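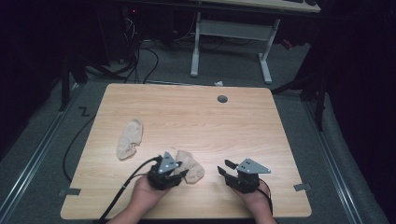 Osvaldo Pace wrote back to my laundry post last night to say that a robot that can't match two socks has no business in anybody's house, and that he'd believe in household machines when one of them empties his dryer without being asked.

Well, Osvaldo, good morning, and thank you, because you've given me something to chew on with my coffee. I half agree with you. I'd just like to stand up for the poor sock a little, so bear with me, this may run to several posts.

People hear "sock" and think it must be the easy one. My kids could ball up socks before they could tie their shoes (well, one of them could). But a sock doesn't have a shape of its own. Drop it on a table and it lands one way, drop it again and it lands another, and the end you want could be anywhere in the lump.

A mug is a mug all day long. A box is even better. That's why the warehouse machines got good so early – somebody puts the thing in a box first, and after that the robot only ever has to deal with the box.

I spent nine years in a commercial laundry before I started writing, a place called Pruritz, two towns over from where I live now. We had a sheet folder that could go through 2000 flat pieces on a good shift and never complain. Lovely machine. I was very fond of it.

But you know who fed it? We did! Two of us at the front end, finding the corners, shaking them out, clipping them on. The folding was never the hard part. Finding the corner in a wet heap was the hard part, and that was done by hand until the day I left.

And socks never went near it. Socks went into a bin at the end of the room, and whoever had the sore back that week sat down and paired them.
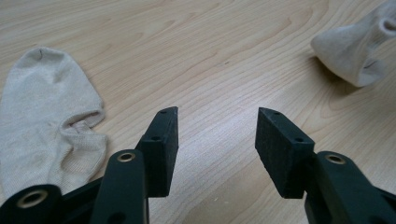 So when folks ask me whether a machine can do the wash yet, I ask which bit. Washing, yes, since before my mother was born. Drying, yes. Sheets and towels in a big plant, mostly, with help. Picking one soft thing out of a pile of soft things, figuring out which end is the cuff, and laying it next to its partner? Slowly, on a good day, on a clear table, as far as I've been able to see.

What's changed is how they learn it. In my day a fellow came out with a toolbox and set the thing up for one job. Now a lot of it starts with people doing the chore over and over with a gripper in each hand, so there's a record of how a person goes about it. I find that rather sweet. It's how I learned too, standing next to somebody who knew.

Try it at home with a pair of kitchen tongs, one in each hand. No fingers allowed. I did this back in December with a single pair of hiking socks and had to take a break. You find out pretty quickly how much your fingertips have been doing for you all these years – pinching, rubbing, feeling for the ribbing without you looking.

On price, since a couple of you asked: I saw a folding gadget from an outfit called Cluvora listed at 1185 dollars. Shirts and pants only. You clip each one on yourself. I don't want to be unkind, but I've already done that job, and they paid me for it.

My sister is more hopeful than I am. She'd hand over 4000 tomorrow for anything that would put away the laundry of 3 boys, and she says she doesn't care if it takes all night, she's asleep anyway. I think that's a fair point about speed. A slow machine is fine if you aren't standing there waiting on it.

Anyway, Osvaldo, I'd say your dryer is safe in your own hands for a few years yet. Emptying it sounds like one job and it's really a dozen, with the reaching in and the static and the one sock stuck up at the top of the drum.

If any of you work in a laundry now, big or small, I'd love to hear what's still done by hand where you are. I'll read every reply, though it may take me till after supper.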